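Junine Work Table, Marble-Look Top

Item no. 1765
Sold by Harnura Furnishings

The Junine is a plain four-legged table for a workroom, hobby room or kitchen. The top is white with a pale beige and gray vein pattern and a polished finish. It wipes clean with a damp cloth and mild soap. Do not use scouring powder or bleach on it.

Legs are steel, powder coated, with screw-in feet for uneven floors. Each foot adjusts up to 2 inches. The top comes pre-drilled, and all 16 bolts and a hex key are in the box. Two people should do the lifting.

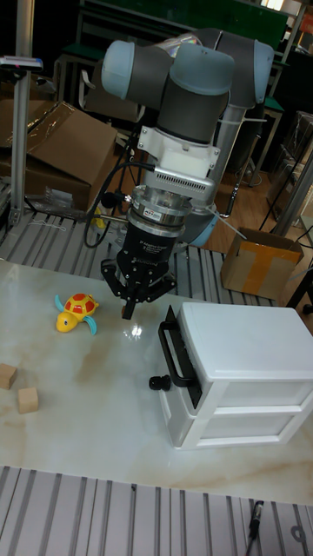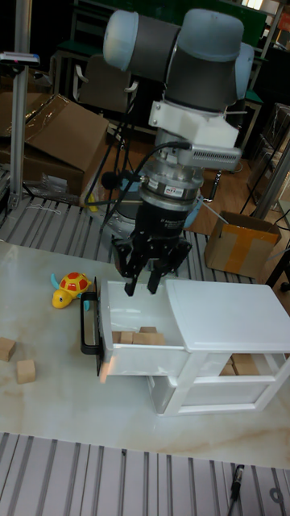

Assembly takes less than an hour. Attach the legs with the top face down on a blanket, tighten the bolts by hand, turn the table over, then finish with the key. Check the bolts again after the first month of use.

The polished finish reflects overhead lights. If glare bothers you, order the same top in matte (allow 14 extra days).

Set hot pans on a trivet. Wipe up coffee, wine and dye right away, as they can leave a mark along the veins.

Shipping and returns
Ships flat in 2 cartons, which may arrive separately. Unassembled tables can be returned in the original packing. Tops cut to a custom size cannot be returned.

Replacement feet and bolts are sold by the set. For parts or a sample chip of the top, write to Mavis Obi in customer orders and include your item number.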